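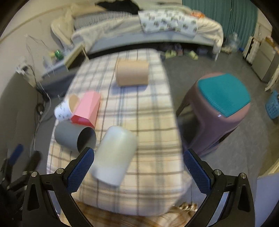

April 20, 2022

I wanted to clean the bedroom before lunch, but I began with the small things and the small things took the whole morning. I collect too many of them. A cardboard tube, a paper cup, a pink and red box, even a piece of grey pipe. I put them together on the plaid cloth to decide what stays. The box I will keep for buttons. The pipe I should throw away, but in November I needed exactly such a piece and the shop in Grandcombe was closed, so I am not sure.

The bed I did not make. The duvet is still as I left it – a little shame, but only for me. The mauve stool stays near the bed, it is good for tea and a book.

After lunch I walked to Stindavar for trash bags. They cost more now, 15 for a pack of 20. Came home with tired feet and read until dark. Tomorrow I must empty the blue basket.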